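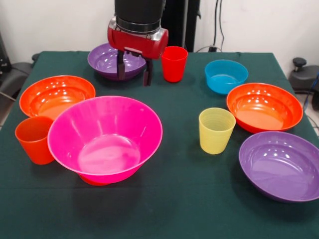 How to sort out your picnic bowls, cups and plates

If your cupboard is anything like mine, the bright picnic things multiply over the winter and then fall on your head one morning when you only wanted a cereal bowl. Set aside 23 minutes or so, put the kettle on, and we'll get them into order together.

Start by spreading a plain cloth over the table and bringing everything out, even the odd cup from the back of the shelf. A dark green cloth is lovely for this, as the pinks and oranges show up so well against it – and you can spot a crack or a stain much more easily. Give each piece a wipe as it comes out.

Next, group by shape and leave colour for later. Plates go in one pile, shallow bowls in another, cups in a third. Your biggest bowl is your best friend here, so keep it to one side and try a cup inside it. I keep my spare cups that way, on the low shelf in our kitchen at Protham, and it has freed up a good deal of room.

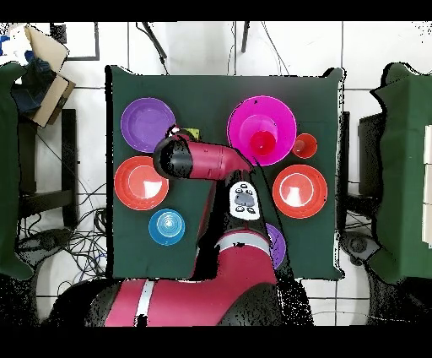 Should the plates go inside the big bowl as well?
Plates are better stacked flat underneath it, largest at the bottom, with the bowl sitting on top.

Once you are happy with your stacks, lift them in with the heaviest first, and leave the pieces you use most at the front.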